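Puertas abiertas en Tritmont: «Doblar una toalla parece poca cosa hasta que hay que explicárselo a una máquina»

8 de agosto de 2022

Natalina Villa me recibe con prisa y con una advertencia. «Si viene a ver un robot que hace la colada, se va a aburrir», dice antes de que me quite la chaqueta. El cartel de la entrada, en cambio, anuncia la jornada de puertas abiertas de Tritmont con la frase «El hogar que se ordena solo». Se lo hago notar. Se encoge de hombros: «Eso lo escribió comunicación. A mí me preguntaron por el horario».

Villa dirige en Tritmont el proyecto Sido, que aspira a que un robot de dos brazos doble ropa de baño en hoteles pequeños y residencias. La empresa lleva tiempo vendiendo la idea. El cliente piloto es la cadena Zondora, que según Villa mueve 2000 toallas en una semana normal de agosto y que tiene a gente doblándolas en un sótano sin ventanas. La pregunta que traigo apuntada es sencilla: cuánto falta para que esa gente deje de hacerlo, y qué hará después. A la segunda parte no me contesta nadie en toda la mañana.

A la primera, sí. «Mucho», dice Villa. «Una toalla en un almacén, siempre igual, siempre puesta en el mismo sitio, ya se dobla. Una toalla con dibujo, con una etiqueta que asoma y el borde torcido, es otra historia. Y en las casas todas son así.»

Le pregunto entonces qué se enseña exactamente en una jornada de robots donde el robot no está listo. Responde que el trabajo. Se refiere al de las personas que doblan en una mesa de madera, una toalla tras otra, para que queden grabados los gestos: cómo se alisa, dónde se pellizca, con qué mano se lleva la esquina. «Alguien tiene que hacerlo bien antes de que una máquina lo haga regular», dice. Es la frase más sincera que oigo en el edificio, y no figura en el folleto.

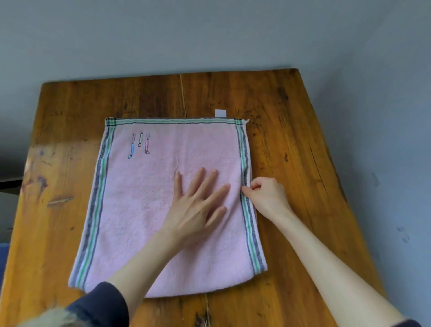 Dos toallas distintas, dos mesas de madera.

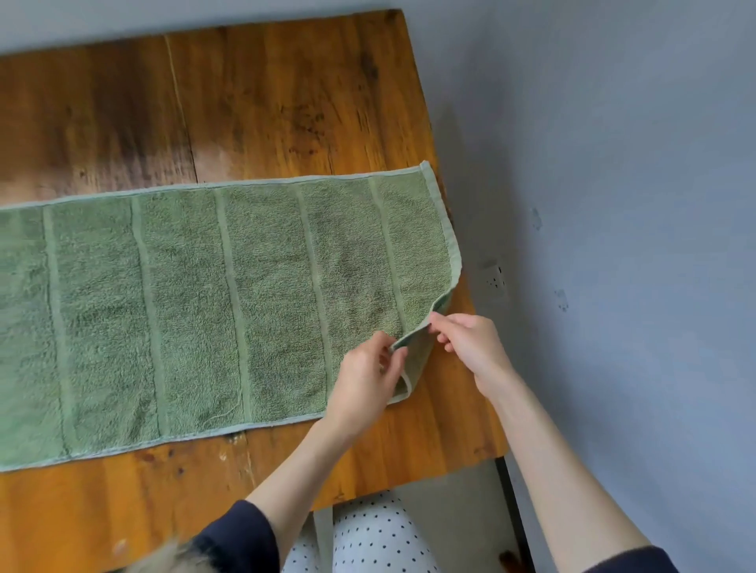 Zanetti, que ha seguido la visita desde el fondo, interviene para decir que todo eso está muy bien, pero que en su lavandería las toallas llegan hechas un nudo dentro de un saco, y que sacar una sola del montón cuesta más que doblarla. Pregunta si hay grabaciones de eso. Villa admite que muy pocas. Zanetti insiste: entonces lo que se automatiza es la parte fácil.

«No es fácil», protesta ella. «Es la parte que podemos medir.» Y enseguida se corrige, o lo intenta: cuenta que en el último ensayo interno el sistema terminó bien 80 de cada cien toallas lisas, siempre que alguien se las dejara extendidas. Pregunto quién se las dejaba extendidas. «Un compañero.» ¿Y quién recogía las otras? «El mismo compañero.»

Hago la cuenta en voz alta – un robot y una persona para hacer lo que antes hacía una persona – y Villa no la discute. Dice que todos los proyectos pasan por ahí. Puede ser. También es verdad que muchos se quedan.

La demostración con el robot llega al final y dura tres minutos. Los brazos bajan despacio, agarran una toalla blanca por dos puntas, dudan, la sueltan y vuelven a empezar. A la segunda sale un rectángulo aceptable. Hay aplausos. Una niña pregunta por qué no la pone en el armario y el técnico le explica que el armario es otro proyecto.

Me quedo a hablar con Villa mientras desmontan el mostrador. Quiero saber si le molesta el tono de estas jornadas, el cartel, los aplausos. Tarda en contestar. «Me molesta que la gente salga pensando que ya está. Luego vienen a pedirme un precio y tengo que darles una fecha, y la fecha no la sé.» ¿No hay ninguna? «Hay una en la presentación a inversores.» No me la quiere decir.

Sí me habla, y con bastante más ganas, de los pliegues. Hay quien alisa con la palma antes de tocar un borde y hay quien va directo a la esquina – discusiones enteras, asegura, sobre si conviene grabar a todo el mundo doblando igual o dejar que cada uno lo haga como en su casa. Ella defiende lo segundo. En Zondora prefieren lo primero, porque en la cadena toda la ropa se presenta con el mismo doblez y el resto les da igual.

«Mi madre doblaba en tres», dice. «Yo, en dos y en dos. Si al robot le enseñas solo lo mío, en casa de mi madre no entra.»

Tritmont repetirá la jornada antes de que acabe agosto. Le pregunto si para entonces habrá cambiado el cartel y me dice que lo ha pedido por escrito.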